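Reading time: 2 minutes

4. Setting out the stirring station

The Tollmont drinks set comes with two wooden rest blocks. Use any mug you like, as long as it stands flat.

4.1 Wipe the table and let it dry.

4.2 Put the blocks to the left of the mug, one behind the other, with a gap between them.

4.3 Lay the spoon across the gap, bowl on the far block and handle on the near one. The end of the handle may stick out a little. 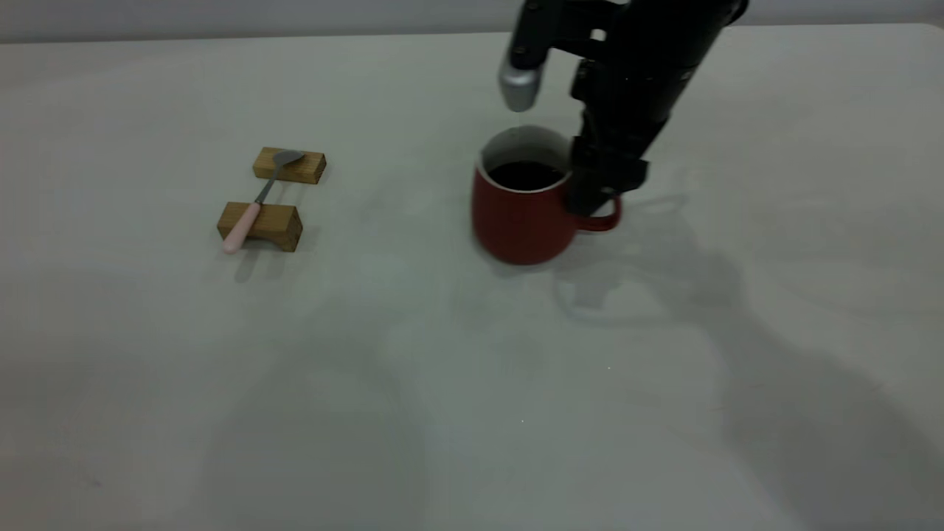 Fig. 7 – Spoon at rest across both blocks, mug to the right.

4.4 Fill the mug, leaving a space below the rim. It can take up to 292 ml.

CAUTION: Hot drinks scald. Keep the mug at least 5 cm from the table edge.

4.5 Lift the spoon clear of the blocks and bring it over the mug, bowl downwards.

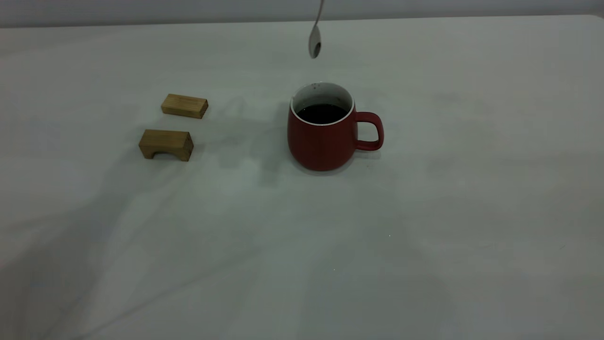

Fig. 8 – Spoon held upright, bowl down, above the level of the drink.

4.6 Lower the spoon gently and stir without knocking the sides.

Note: Do not leave the spoon standing in the mug after stirring – a light mug can tip. 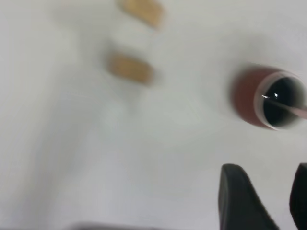
4.7 Rinse the spoon before it goes back on the blocks. Wipe the blocks with a damp cloth only and never soak them. Replacement blocks are part no. 122.

Related items
Tollmont rest blocks, care and oiling
Giraldo mugs: removing coffee stains
Packing the set away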